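Fekgate Open Tote, large, gray
Sold by Patwary Home Storage

Reviewed for the shop by Shufen Yin

Every storage bin is sold as the one that will finally sort out the hall closet. I have stocked enough of them to doubt it, so take the maker's copy with some salt. Fekgate says this tote "ends clutter." It's a big gray box with no lid. It holds clutter, and whether you deal with it afterward is up to you.

What you get is a wide rectangular bin with a flat floor and straight sides. There are no dividers. Liris makes a set that is supposed to fit, sold separately, and I'd hold off on buying it until you know what is going in. Most people I sell to end up taking dividers out again.

The wide floor is the best argument for it. Odd shapes can lie flat and you can see them from above, so a hairbrush doesn't vanish under a soft toy the way it does in a deep basket. The catch is that small things wander. Carry it up a flight of stairs and whatever you lined up neatly at the back will be somewhere else.
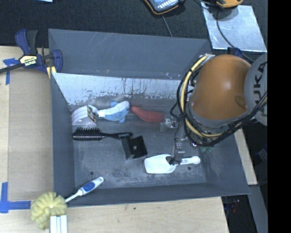

Fekgate tote in gray with mixed household items, including plush toy, hairbrush and white scoop. Contents not included.

The floor scuffs. Fekgate calls the surface "mark resistant" and I don't agree. If looks matter to you, put down a liner - the Flistik felt one can be trimmed with scissors - or keep the tote in a closet and forget about it.

The maker also claims 4000 lifts on the handles. I have no way of checking that and neither do you. Princess Catacutan in our returns department has had 7 back out of the last 100 sold, nearly all because the buyer hadn't measured the shelf. Please measure the shelf.

Good for: toys, bathroom overflow, things waiting to go to another room.
Not so good for: paper, anything tiny, anything that needs a lid.

Returns accepted within 9 days, unused, with the label still on.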